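[wolside-green] Re: Deposit on lunch boxes, does it work somewhere?

Date: Sep 20, 2026
To: wolside-green
Subject: Re: [wolside-green] Deposit on lunch boxes, does it work somewhere?

Hello all,

I was away for a week and I read the thread only now, so excuse me if I repeat something. I put the earlier message first so it is clear what I am answering to.

> Our office has moved to the Kamath building and we are seven small
> companies sharing one kitchen. The trash is terrible. At noon
> everybody comes back with take-out and by two o'clock the bins are
> full of plastic boxes, most of them used for twenty minutes.
>
> I would like to propose a deposit system with reusable boxes. You pay
> a deposit, you get the food in a strong box, you bring the box back
> and get your money. I know there is a company called Lulero that
> does this in some towns. Has anyone on this list tried it, or tried
> something similar without a company? What deposit is right? And what
> do the restaurants say?
>
> I also wonder if we should include the soda cans or leave them to the
> city. My boss says cans are "solved" and I don't quite believe him.

We tried it in Bakilville, in the office where I worked before, and I was in the small group that organized it. It ran from March until I left in the fall, and as far as I know it still runs in a smaller form. I will try to tell what I remember in the order of your questions, but I start with the restaurants, as this took most of our time.

We first made the mistake of writing letters. We wrote a nice letter with a plan and a table of savings, and we sent it to all the lunch places in walking distance. No answers. Then one colleague went to the noodle place with an empty box in her hand, at four in the afternoon when it was quiet, and asked: would you fill this tomorrow if I bring it? They said yes immediately. After this we did everything in person. The owners did not care for the plan. They wanted to know three or four very practical things: does it stack, does it fit on the scale, does the lid close with one hand, and who is guilty if a customer gets sick.

The last one is serious. In our county the restaurant was allowed to refill a container if it was washed by them or by a service, but for a container which the customer brings from home there was a different rule, and the inspectors did not all read it in the same way. Please call your own health department before you buy anything. I called ours and I had to call again, because the first person was not sure and the second one sent me a PDF. With the PDF printed out, the discussions with the restaurants were much shorter.

In the end six places joined. Two of these stopped before summer. One changed its owner, and the other one served mostly soup, and soup was a problem that I will come to.

About the company. We did talk to Lulero and they were friendly and answered fast, but for an office of our size we decided to do it ourselves. I don't say this was right. If you are seven companies, you have maybe more people than we had, and someone must have the contract, pay for it, and explain it to the others. With a service you have someone to call. Without a service you are the one they call. I got messages about lost lids on my vacation.

The deposit. We began too low. We thought a low deposit will not scare people, and it did not scare them, but they also did not bring the boxes back. The boxes went home and became boxes for screws and for leftovers. I have one myself, I must admit, it is in my freezer with soup bones. When we raised the deposit to a bit more than the box would cost in a shop, the boxes came back much better. The feeling is different when you know that you lose money by keeping it. A few people complained and one stopped, but I would begin with the higher one directly, as raising it later was unpleasant and gave us two kinds of boxes in circulation – the old deposit and the new one – and we had to mark them with paint.

We bought only once, with a small budget that the company gave us. I don't want to write the whole sum on a public list, but I can say that I would divide it differently now: fewer boxes, more lids. Lids disappear. They crack at the corner, they go into the dishwasher on the lower rack and come out with another shape, or they are simply put on a wrong box by force.

About the form of the box I have strong opinions. Take clear ones. We had first a dark color that looked more elegant, and in the shared refrigerator no one knew what was inside, so things stayed there until they smelled. With a clear wall you see it is rice, it is yours, you eat it. You also see whether it is clean, and people are more honest about washing if the dirt is visible. On a dark table they don't look so nice as a ceramic plate, I know. But you have a clear container on one side, a red soda can on the other, and this is simply how a lunch looks in an office.

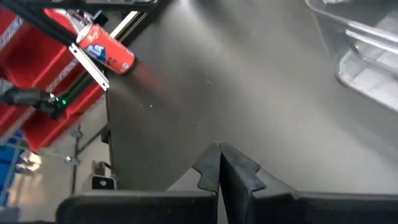
After my short first answer last month, somebody wrote to me off the list that clear plastic is exactly the wrong choice for anything with tomato or curry, that after a few weeks every box in their building was orange, and that people then refused to take them because they looked used. They changed to steel and the complaints stopped, but the steel boxes could not go in the microwave, so the people who wanted to heat their food left the system. The same person thinks a mixed system is best and that you should simply ask each restaurant what color its sauce is.

I think this is a fair point. Our boxes became orange as well. We put the worst ones in the sun on the window sill over the weekend and it helped a little, but not completely. We also made a rule that a stained box is not a dirty box, and we wrote it on the shelf. I can't say that everybody believed it. If you have an Indian or an Italian place among your lunch places, plan for it.

Now the soup. A lid that is good for rice is not good for soup. We had an accident in a backpack with a laptop in it, and after this the story went through the whole office faster than any of our nice posters. Either you buy a second type with a screw lid, or you say from the beginning: no soup. We should have said no soup. The people who love soup can bring their own jar, most of them have one.

Washing. In your message you don't mention it, and for me it is the main question in a shared kitchen. Who loads the machine, who empties it, and what happens on Friday? We agreed that you rinse your box with cold water right after eating, then it goes in a gray crate beside the sink, and the crate goes back to the restaurants. The restaurants washed it properly. On Friday the crate had to leave the building by three o'clock, or it stayed over the weekend, and you don't want to open it on Monday. I was responsible for this for a long time. I took the 23 bus anyway, and it passes two of the places, so I carried the crate on my knees. It is not heavy but it is wide, and the other passengers were not always happy with me.

Is it worth it? We estimated that in the first year we avoided 3000 throw-away boxes. I want to be careful with this number. It comes from the little cards where each restaurant made a mark for every filled box, and they did not always make the mark when it was busy, and one of them, I suspect, made the marks at the end of the week from memory. It also says nothing about the hot water and the transport. Somebody on this list surely knows how to calculate it better. I only know that our bins were not full at two o'clock anymore, and the cleaning company noticed it without us telling them.

And the cans. I agree with you and not with your boss. A can is a good thing to recycle if it arrives at recycling, and in an office it often does not. In ours the can bin was at the elevator and the trash bin was under the desk, so you can guess. The city picked up what was in the can bin, very correctly, every second week, and this was half of the cans, I would say, the others were in the normal trash with the napkins. We did not put a deposit on them, this would be too much bureaucracy for such a small thing. We moved the bin. It went directly next to the tables where people eat, with a round hole in the cover that fits only a can, and the desk bins were taken away. There was some anger about the desk bins for a few weeks.

Please don't mix the two systems, though. At one time we had a single shelf for everything that goes back, boxes and cans and glass, and the cans dripped sugar in the clean lids, and in June we had ants. Keep at least a few steps of distance between them.

A few small things that I would want to know if I started again:

Put a number on each box with a paint marker, under the bottom and not on the side. On the side it goes away in the wash.

Let people pay the deposit once and keep a token, so that they don't need coins each day. We used old coat-check tokens from a theater that closed.

Tell new employees on the first day. The ones who learned it in their first week used it always, and the old ones, like me, had to get rid of a habit first.

Don't put the shelf near the printer.

I still have the letter for the health department and the one-page agreement that we signed with the restaurants. The agreement is written in quite simple English because I wrote it. If the Kamath people want it, write to me directly and I will send both, but I am traveling again from Wednesday, so it can take a few days.

One question back to you: do your seven companies pay for the trash together or separately? In Bakilville it was one bill for the whole building, and the landlord had no interest in our project until the next contract was negotiated. If you pay by volume, I would go to the landlord first, even before the noodle place.

Greetings from the Wolside end of the line

--
wolside-green mailing list
To leave the list, send an empty message with the subject "unsubscribe"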